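Notes for week 2: teaching by hand, teaching by remote
Intro to Robot Learning, Junthorpe evening section
Posted 2022-09-02

Hi all. A few of you asked me to write down what I said about demonstrations, because I talk fast and the whiteboard got wiped before the second half of the room had copied it. So these are my notes, cleaned up a little. Read them before lab. Dinesh Poojary is running the lab and he will assume you have.

Where we left off

We have an arm, we have a gripper, and we have a task we'd like done. We don't want to write out every motion. What we want is to do the task ourselves a bunch of times, record it, and train something on the recordings. Last time I called each recording a demonstration (or demo, or episode, I use all three and I'm sorry). A demo is a list of time steps. Each step has what the robot could sense at that moment and what the person told it to do at that moment. If you only saved the first half, you have a movie. You need the second half too!

Two ways to get a demo

Teaching by hand. You put the arm in its floppy mode, grab it near the wrist, and move it through the task. People call this kinesthetic teaching. I love it for a first day because you feel the joints run out of travel, and you learn quickly which way the elbow likes to go. The trouble is that you're standing right there. Your sleeve is in the camera view, your hand is pushing on the thing that measures force, and closing the gripper while holding up the arm takes more fingers than most of us own.

Teaching by remote. Now you stay out of the way and drive the arm with something else. It could be a handheld controller, a smaller copy of the arm, or even a keyboard if you're patient. The robot's cameras see only what they'll see later when it runs alone, and the commands get saved exactly as you sent them. What you lose is touch. You have to judge contact with your eyes, and at first you'll be bad at it. I was terrible for most of April.

For this course we do one session by hand so you get the feel, and everything after that by remote, in the simulator first.

What you get to look at

When you drive by remote you mostly work from camera views, and the close one is both the most useful and the most confusing. It sits near the gripper, so the fingers are huge and everything else is squeezed in around them. Spend a few minutes just moving the arm and watching before you try to pick anything up.
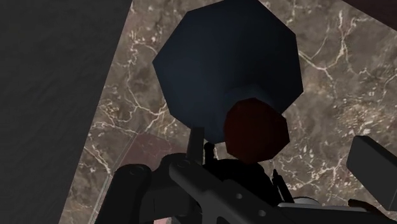
Fig. 1. Close view in the simulator: black gripper parts in front, a reddish-brown piece near the fingers, a larger navy-blue object beyond, and veined marble behind.

I like Fig. 1 for teaching because it makes you ask the question I want you asking all semester: is that thing in the fingers or just near them? Look at the reddish-brown piece above the two upright prongs. I can't tell you from this one view whether it's held. Neither could a model that got this one view and nothing else. You'd want a second camera, or the gripper width, or a few more steps of motion. Move the arm a hair and see what comes along with it.

Also notice how much of the picture is gripper. People new to this try to drive by staring at the object, and then they clip something with a finger they weren't watching. Watch the fingertips. The flat facets on the objects are just simple simulator shapes, so don't worry about those.

Driving habits that make better demos

Go slower than you think, but don't stop. Long pauses are poison. If you freeze over the object while you make up your mind, the model learns that hovering over the object is part of the job, and it will hover forever.

Pick one way of doing it and stick with it within a set. Honeylyn Estrella and Dexter Marquez shared a set last year, one coming in from the left and one from the right, and their trained arm came down neatly in the middle, where there was nothing to grab.

Do vary the starting spot, though. Same style, different starts.

If you miss, fix it and keep recording — a miss with a good recovery is worth having. If you miss and flail, throw it out. You'll know which one it was.

Let go fully, back off, then end the episode. Half of the bad endings I see are people hitting stop with the fingers still closing.

How much data

For the first assignment, 30 demos per pair. That's enough to train something that half works, and half working is what I want you to see. The shared Jukcombe set has 626 episodes and you may use it for comparison only, so please don't mix it into your own. Divina Galang keeps the index for that set. Write to her if an episode won't load.

Before lab

Install the simulator and open the practice table once, so we don't spend the hour on drivers. Find a partner. Decide who drives first. Replay one episode from the shared set and write me a short paragraph on the moment of the grasp: when do you think it happened, and which signal told you?

Felicidad Manalastas has office hours right after lab in the Dollell room. Bring your paragraph if you're stuck on it, even if it's only a sentence so far.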